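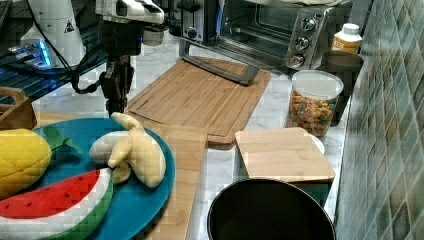

Plush banana and teal plate on the marble counter.

How I sew a stuffed play-food banana

I've made a whole fruit bowl of these by now, and the banana is still my favorite. You need yellow felt, cream felt, matching thread, and a good handful of stuffing. I buy the Puvwood felt because it doesn't pill — any thick felt will do.

Cut two cream crescents 18 cm long for the fruit and pin them together. Stitch around with small stitches and leave a gap of 30 mm on the inside curve. Turn it right side out (a chopstick helps!) and stuff the tips first, in tiny pinches. If you shove in one big wad you'll get a lumpy middle and floppy ends, and I've made plenty of those.

Close the gap with a ladder stitch. Now cut three long yellow strips for the peel, pointed at one end, and sew them together at the stem. Tack them to the bottom of the fruit so they can fold up or hang open.

My friend Ott Ķēniņš adds snaps to his peels. I tried it once and bent two needles, so mine just flop.

Give yourself an evening for the first one. The second took me 10 minutes to cut out and one movie to sew.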